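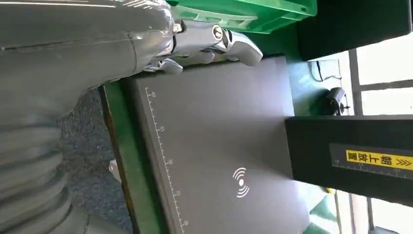
Figure 3. Arm and gripper of cell 2 over the dark grey pad, view from the wrist camera. The printed scale runs along the left edge of the pad.

3.2 Set-up and daily care of the cell

The cell was installed at the Lavness workshop in April and has kept the same layout during the whole study. It has one arm, one metal gripper with jointed fingers, and a green work surface. The pad with the printed scale (Figure 3) gives the reference for all positions on the table. Its place was fixed by Saron Abdella with four taught points, and these points are stored under the name Deltex in the controller. When we write a position in this paper, it is always given in this reference and never in the base coordinates of the arm.

The black block with the yellow label "朝上放置" (place facing up) also carries a scale on its side. We ask the operator to read the pad scale only, so that two persons will not write down two different values for the same point.

Before the first run of the day the operator makes a short check. The arm is moved by hand mode to a point 100 mm above the pad, the gripper is opened and closed 30 times without load, and the movement of the fingers is watched through the wrist camera. After this the finger is brought down slowly to the 30 mark of the pad scale. If the pad tip does not meet the mark, the taught points are checked again before any part is handled. The check is written in the cell log with the time and the initials of the operator.

The small screws at the finger joints need more attention than we expected in the beginning. In the first weeks the lower finger segment became loose two times, and the grasp results of those mornings were removed from the data. Mahlet Alemayehu then changed the care plan. The screws are now tightened after every 200 grasps, with the power off and the arm parked, and a thin line of paint is put over the screw head and the joint. A broken line tells the operator that the screw has turned. With the new plan we recorded 69 working shifts and no loose joint.

The contact tip is cleaned with a dry cloth at the end of each shift. Alcohol was tried, but it left the surface too smooth and light parts began to slip. When a tip is changed, the gripper must be calibrated again with the Skemov routine, and this takes over an hour. For this reason we prefer to change the tip in the afternoon, after the last series. Crates and tools may stay beside the pad during a run only if they are outside the working area described in Section 3.1.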